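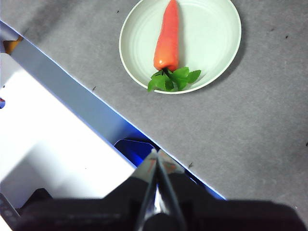
I spent part of March putting together a play kitchen corner for the kids' room at our library branch, and people keep asking what's in it. Short thread on the plates, the rack and the food.

1/ The plates came first. Pale green, shallow, with a raised rim. I wanted a rim so the pretend food stays put when a three-year-old carries dinner across the room. Flat plates lost everything by the second step.

2/ We tried a thinner set from Kemeys before this. They looked nice but they slid under the shelf and got stepped on. Two cracked and I took the rest home.

3/ The dish rack is a regular adult one. Toy racks are too light and tip over when you pull a plate out. A real one is long and low and gives the kids a slot to aim for. Set it against the wall so it can't be pushed off the back.
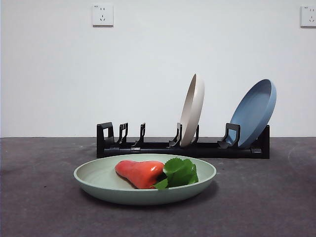
The black rack, up against the wall under the outlet.

4/ On outlets - ours have covers now. Check yours before you pick a wall. I had the whole corner laid out before Sheyla Condori asked me about it, and then I had to go buy covers.

5/ Budget was 200 dollars for everything, shelf included. The shelf took more than half. The food was the cheapest part by a long way.

6/ For the food, get bigger pieces. A carrot with leaves on it is better than six little peas. Kids hold it by the leaves, they know what it is right away, and you will find it again at cleanup.

7/ I bought a mixed bag from Fellska, 37 pieces, and pulled out anything small enough to go in a mouth. Didn't miss any of it.

8/ Glossy plastic wipes down fast. Warm water, a little dish soap, dry with a towel. The leaves take longer than the rest - dust sits in the folds, so use an old toothbrush there.
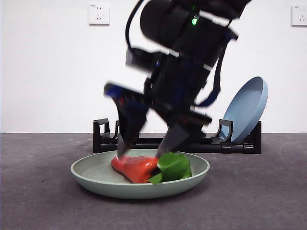 9/ One vegetable to a plate is how I set the table out at opening. When I put out a full basket it gets dumped on the floor and walked away from. With one thing on a plate, somebody usually comes over and serves it to somebody else.

10/ Gaétan Kennedy does it differently at his branch. He leaves the plates in the rack and the food in a bin, and the kids set the table themselves. Works fine for his older group. Mine are mostly under four.

11/ Still looking for a decent toy pot with a lid that doesn't pinch fingers. If you have one you like, reply with the name and roughly what you paid.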